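4.2 Evaluation of the Plollilell handling kit

The kit under review is sold by Zendel as a complete two-arm cell: two arms with parallel grippers, a mounting frame, cabling and the Plollilell control software. We bought one unit at list price and set it up following the printed guide, with no help from the supplier. Glassware was chosen as the test load because the Kenton benchmark, which we used in Section 3, contains only opaque items.

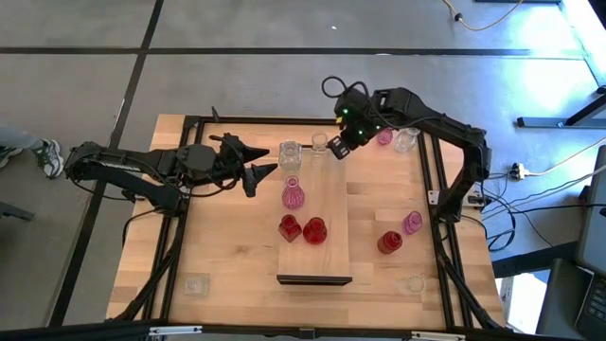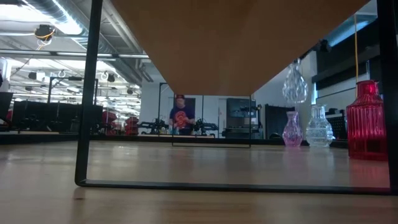
Figure 4. Glass vessels on and beside a raised surface, seen in two views.

Grip force is set in the Plollilell software on a scale from 0 to 900, and the supplier advises a value of 300 for fragile goods. We kept this value for all 14 test sessions. Each session lasted 30 minutes and was preceded by the short calibration routine given in the guide. The load mixed clear and coloured glass -- red, pink and colourless pieces appear in both views of Figure 4 -- and results were logged separately for each kind. This matters for clear pieces such as the one near the front right of the table in the first view, where little more than the rim stands out against the wood. The Pereyra detector supplied with the kit reports a confidence score for every vessel, and a grasp was attempted only when the score passed the default threshold. Missed detections and failed grasps are therefore listed in separate columns of Table 5.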